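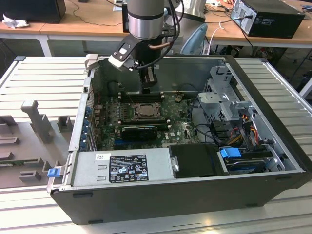
What does a robot need before it can take on a job it has never done?
It needs a plan it can check as it goes, and that is what Trurkar's new software, Drokov, was built to write.

Trurkar is very happy to announce that Drokov, our task planning software for robot arms, opens to all customers this July. It has been a long road from the first sketches, and we are grateful to everyone who sent us notes, complaints and (quite often!) kind words along the way.

Drokov takes a job such as servicing a desktop computer and breaks it into short steps. Every step carries its own limits on speed and force, so an arm working close to memory slots or an open CPU socket can be told to go gently there and move along more briskly elsewhere. If a step doesn't finish the way the plan expected, the software stops and asks, and a person can change that one step without rewriting the rest.

"I used to spend my mornings editing waypoints by hand, and I can't say I miss it," said Gitau Khaemba, who leads planning software at Trurkar. "Now I change a line, watch it play through in simulation, and go get my coffee."

The release comes with 116 ready-made steps and a library of 300 test cases, along with a connector for Magesa, our perception package. Customers in the early program at Isholm have been using it for 17 weeks, and their suggestions shaped the new step editor a great deal.

Current license holders will get Drokov at no added cost. New customers can ask for a trial covering up to 20 arms through the Trurkar sales desk, and we'd love to hear what you plan to build with it.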